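# Using a Chinese three-way power strip with separate switches on a UK desk?

**deskmuddle_cliltness**

Hello all, hoping somebody sensible can put me straight. I've just moved back to Cliltness after a couple of years working abroad, and most of my small electrical stuff came back with me in one big box. I'm setting up a white table in the spare room as a proper work corner and I'd love to keep using my old power strip, which I'm weirdly fond of. It's white with three pale blue sockets down one side and a little blue switch next to each of them, so you can turn off the lamp and leave the laptop charging. 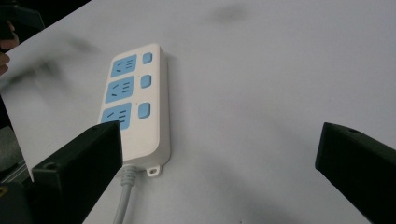 My chargers from over there are all the same two-pin or three-pin sort, so everything would go straight in without a fistful of adaptors. The idea is one decent travel adaptor at the wall, the strip on the end of that, and then laptop, desk lamp and phone. The label underneath has half rubbed away but I'm nearly sure it said 250V and 10A when I bought it.

So, two things really. Is one adaptor at the wall all right, or am I being daft? And has anyone fixed one of these to a desk? I don't want it sliding about on the top, and I've got about 200 mm of space along the back edge that isn't doing anything.

(I did ask in the hardware shop on Angelovski Road and came out with a packet of cable ties and no answer.)

---

**mullatov_sparks**

I did wiring for a living until my knees packed in, so take this as friendly advice from somebody who can't see your label properly either.

The voltage isn't the problem. China runs at 220 and we're at 230, near enough for most things, and your laptop and phone chargers will almost certainly say 100–240V on them anyway. Read the small print on each one, the lamp especially.

What bothers me is the fuse. Our plugs have one in and Chinese plugs don't, because our sockets sit on a circuit that can be protected at 32 amps and the plug fuse is there to look after the flex. Stick a cheap unfused travel adaptor on the wall and your 10A strip has nothing sensible protecting its lead. If you must do it, get a proper fused converter plug – the kind that closes round the foreign plug and screws shut – made for that exact pin pattern and with an earth. A lot of them are made for European plugs and the slanted pins won't go in safely. Don't force it, and don't use one that leaves the earth unconnected.

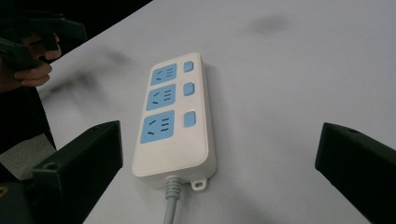
Then it's about load. Your three things together are tiny. A laptop might pull 100 watts on a bad day, a lamp next to nothing, a phone less again. Where people come unstuck is October, when it gets chilly and somebody plugs in a fan heater. A 2,000 watt heater on an old strip through an adaptor is how you get a brown patch on the wall. Heaters and kettles straight into the wall, every time.

On fixing it down, there's a tab with a hole in it at the cable end, so a short round-headed screw will hold that. See what's at the other end before you drill anything. Unplug it first (I know, I know), and don't ever put a screw through the casing itself. Leave a bit of slack in the cable where it comes out so it isn't bent hard against anything.

Would I do it in my own house? No. I'd buy a British one with individual switches and swap the leads. Laptop bricks usually have a mains lead that pulls out, and a UK one costs very little.

---

**teapot880**

I've had a strip from overseas on my desk for years with just an adaptor and it's been fine!! People do fuss. Mine's held under the table with sticky-backed Velcro, works a treat and no holes. Bit of fluff gets in the slots so I hoover round it.

---

**mullatov_sparks**

@teapot880 glad it's been all right, but please have a look at whether that adaptor has a fuse in it. Also give it a feel after an hour or two of use, and if it's warm, stop using it.

---

**deskmuddle_cliltness**

Thanks both. Had a look and my travel adaptor hasn't got a fuse at all, so that's gone in the drawer. I've ordered two UK leads for the laptop and the lamp (both pull out, hooray) and a switched Nudmont strip for the back of the table. The phone charger I'll just replace. Still a bit sad about the blue switches – the new one's are plain white. Will Velcro hold it the right way up along a back edge, does anyone know, or should I use the screws it comes with?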